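Category: Student Projects > Robot Club > Bench Notes
Print this page | E-mail this page

July 2019, Kiltimton bench

Today we continued with the bowl task for the Wokska round. The log has now 262 episodes and we need more before September. I changed the rule for the first grasp: one finger inside the rim, one finger on the outer wall. The old rule said only "take the bowl", and every student understood it differently. 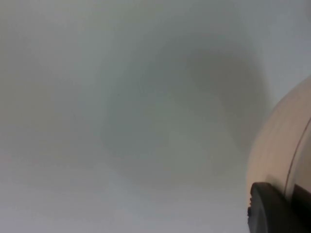
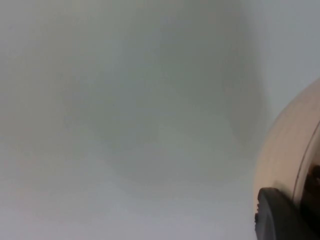
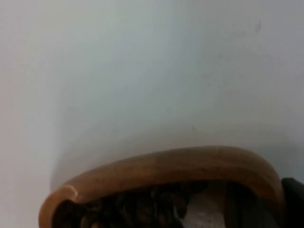 Wrist views, all three. 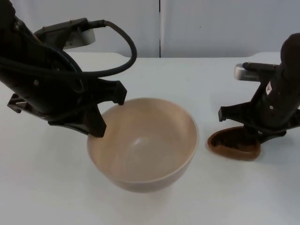

The Grillholm script still drops the last seconds of an episode if you press stop too early. Please wait for the beep. I wrote this also on the whiteboard, but the whiteboard is cleaned very often.

To do: calibrate the left arm again, ask Harahap for the spare cable, rename the folders from last week. Episode 84 has a wrong label, do not use it for training.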